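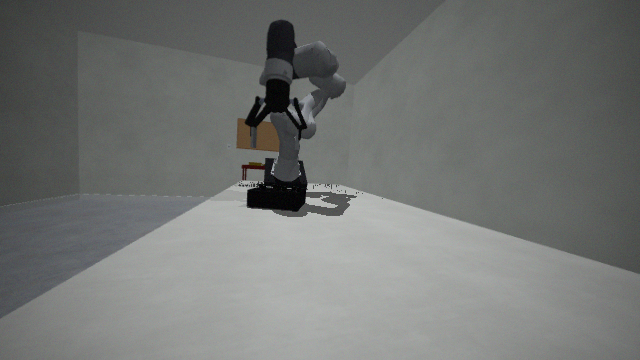 Javivano tasting notes: README

So this is my pile of wine notes, cleaned up and put into one table because people kept asking me for it. I'm not in the trade. I drink wine, I write down what I thought, and after a few years of doing that on the backs of menus I figured a spreadsheet might be kinder to everyone (my family included!).

What's in it

There are 33 wines in notes.csv, one per row. They're nearly all everyday bottles, the kind you'd open with pasta and not feel guilty about, plus a handful of fancier ones that Borislav Stojanović brought over in November when we did a big dinner. Those have "dinner" in the setting column, and I'd be a little careful with them. We were having a very good time.

The columns:

wine: the name as I wrote it down, with my spelling fixed where I caught it
producer: Dandness, Vidmar, Trerov and so on, left blank if I forgot
color: red, white, pink or orange
setting: home, dinner, restaurant or plane
blind: y or n
score: my score out of 11
notes: whatever I wrote at the time, typos and all

Yes, out of 11. Jacinto Aguirre and I started that as a dumb argument over a bottle of Vidmar white that he wanted to give more than a ten, and by the time we'd calmed down I had half the table filled in that way. I thought about converting everything and decided I like it. Divide by 11 if it bugs you.

Who tasted

Mostly me. Fiachra McGrath did 6 of the reds with me and his notes are in the same cell as mine after a slash. We disagree a lot on anything oaky. He loves that toasty vanilla thing and I really don't, so if you see a low score and then a slash and then "gorgeous," that's us.

Stuff to know before you use it

My scores drift. Early on I was handing out nines like candy, and I got pickier once I'd tried more of the Trerov reds side by side. I haven't gone back and changed anything.

The plane wines were all tasted out of plastic cups, and everything tastes flatter to me up there. I wouldn't compare those with the home ones at all.

Two rows share the same name (Dandness rosé). They're different vintages, but I didn't write down which was which, sorry! If I ever find the old notebook I'll fix it.

Prices aren't included. I got too many bottles as gifts or on sale for that column to mean anything.

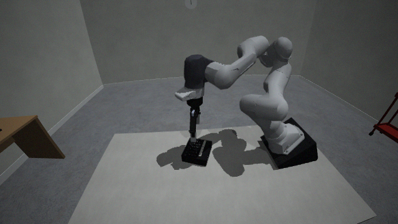 Can I use the scores to pick a wine for a party?

Sure, but go by the notes column first, and stick to rows marked home if you want something easy to serve. A wine I scored low for being "too simple" might be just right with a crowd and a bowl of chips.

Changes

Version 2 fixes the color on one Trerov bottle that I had down as white (it's orange, and Keith Maihi spotted it right away) and splits the setting out of the notes into its own column. The scores are the same as before.

If you find a mistake, open an issue and tell me the row. Bottle suggestions are welcome too, especially crisp whites, where I'm running pretty low.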